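Hotulow Backwall and Counter Kit: Set-Up Guide
Section 3. Setting up at the show

Last updated: January
Reading time: 6 minutes

This section covers the work from the time your cases reach the booth space to the time the hall opens. Section 2 covers packing and shipping. If you rented the kit through the Orkport depot, read the rental sheet in the lid of the frame case first. It lists any parts that have been swapped since the kit was last sent out.

Two people can set up the full kit. One person can set up the counter alone, but should not try to raise the backwall.

3.1 Before you open the cases

1. Find your booth number on the floor and compare it with the one on your confirmation. Aisle signs are often hung late, so go by the numbers chalked or taped on the floor.

2. Find the power drop. It should be inside your booth line, at the back. If it is in the aisle or in your neighbor's space, go to the service desk before you build anything. Moving a drop after the backwall is up usually means taking the backwall down.

3. Put down your flooring, if you are using any. Leave the plastic film on until the last case is out of the booth.

4. Place the frame case at the back of the booth and the counter case at the front. Do not stack them.

Note: Some halls do not allow exhibitors to use their own ladders. Check the exhibitor manual for your show. The kit includes a step stool, and in most halls this is allowed. 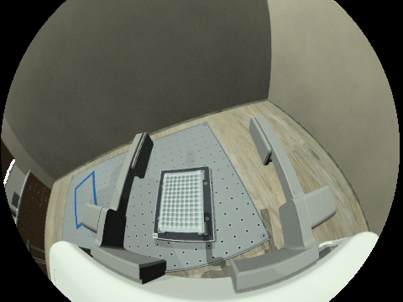 3.2 Raising the backwall frame

1. Take the folded frame out of its bag and stand it upright with the Berbridge hubs facing the aisle. The hubs are the round plastic joints where the tubes cross.

2. Each person takes hold of one side at the second hub from the bottom. Walk apart slowly. The frame opens upward and outward at the same time.

3. When the frame is fully open, push each locking arm into its catch, starting from the middle row. You should hear a click. An arm that will not click is nearly always caused by an uneven floor. Lift that side slightly and try again.

4. Turn the leveling feet until the frame stands straight. Use the small level stored in the accessory pouch.

5. Fit the rear stabilizer legs. There are two, and they are the same on both sides.

CAUTION: Never open the frame by pulling from the top row. The upper tubes can bend, and a bent tube is not covered under the rental agreement.

CAUTION: Keep fingers away from the hubs while the frame is opening.

3.3 Hanging the fabric graphic

1. Wash your hands, or put on the cotton gloves. Makeup and coffee are the two stains we see most on returned fabric.

2. Unfold the graphic face down on a clean surface. Find the top edge. It has a gray tag sewn into the left corner.

3. Press the top left corner into the channel first, then the top right corner, then the two bottom corners. Do all four corners before you do any of the sides.

4. Press in the top edge from the center outward, then the bottom, then the sides.

5. Stand back in the aisle and look for ripples. If you find one, pull out the nearest side and press it in again with a little more tension. Do not pull on the printed face.

Creases from folding will drop out over a few hours. If the hall opens sooner than that, use a hand steamer on the back of the fabric, kept moving. Do not use an iron.

Zachary Gauthier in the graphics shop asks that you do not cut off the gray tag, even if it shows. It carries the reorder number. Fold it behind the edge.

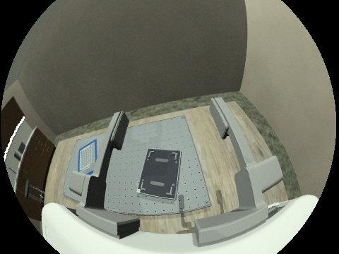 Can I use an old graphic on a newer frame?

Older graphics fit any frame that has the deep channel, which you can recognize by the groove running along its inner wall. Frames with the flat channel need the newer edge strip. The graphics shop can sew a new strip onto an old panel if the fabric is in good condition, but send the panel in at least three weeks before the show.

3.4 Lights

1. Clip the arm lights to the top rail. The kit has three. Place one in the center and the others at equal distances on each side.

2. Run the cords down the back of the frame and hold them with the fabric ties. Do not use tape on the tubes.

3. Plug the lights into the power strip, then plug the strip into the drop. Turn the lights on and aim them so that each one falls on the upper half of the graphic.

WARNING: The total load on the power strip must not be more than 2,000 watts. The arm lights use very little of this. Coffee makers and space heaters use a great deal, and should have a separate drop.

WARNING: Do not lay any fabric over a light, including the storage bags.

3.5 Building the counter

1. Open the counter case and lift out the top. Set it to one side with the foam still on it.

2. Unfold the curved body until both ends touch the stops.

3. Slide in the shelf. It rests on the inner pegs and should sit level. The shelf holds brochures and giveaways. Keep bags and laptops on the floor.

4. Wrap the counter graphic around the body, starting at the back left. The hook-and-loop strip should meet at the rear where visitors will not see it.

5. Lower the top onto the body and turn both latches a quarter turn.

CAUTION: The counter top is rated for 200 pounds, spread evenly. Do not sit or stand on it.
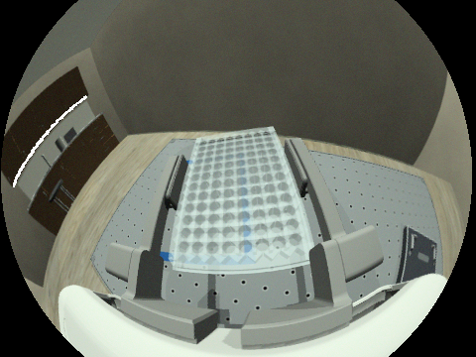
Leave enough room behind the counter for a person to walk through. In a small booth, set it to one side and slightly angled toward the main aisle. A counter placed straight across the front keeps people out, and staff end up standing behind it all day.

3.6 Final check

Go through these points before you hand the empty cases over.

- All locking arms are clicked in.
- Stabilizer legs are fitted and tight.
- No cord crosses a walking area.
- Nothing stands outside the booth line, including light arms.
- Accessory pouch is inside the counter and not in a case.
- Each case has an EMPTY sticker with your booth number. Old stickers are removed.

Cases without a sticker may be treated as freight and sent back to the dock. If that happens, the service desk can usually find them, but allow most of a day.

3.7 Missing or broken parts

Call the Orkport depot and ask for Marlene Campbell or Gordon Lavoie. Have the kit number ready. It is printed inside the lid of the frame case. For calls before 3 p.m., small parts can normally go out the same day. Kits with the older Lehner latches need a different spare, so please mention this when you call.

Section 4 covers take-down and return.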